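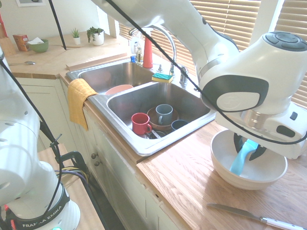

Step 4: Try each gripper on the awkward dishes

By now both arms should be homed and your fingers swapped, so let's get to the fun part! Start with something light sitting down inside a deep bowl, because that's where a two-fingered gripper has to reach past the rim before it can close. Bring the arm in slowly from above and stop as soon as the fingers clear the edge – I run mine at 15 percent speed for this, and Hortensia (who is braver than I am) goes a bit faster.

Close, wait a moment, then lift straight up. Do 100 tries with the standard fingers, then 100 with the Marnora pads, and write down every slip as it happens.

Move on to the mugs in the sink after that. Go for the handle first and the rim second, and keep the two sets of numbers apart in your sheet. Check that the cable still has slack before you reach into the far basin.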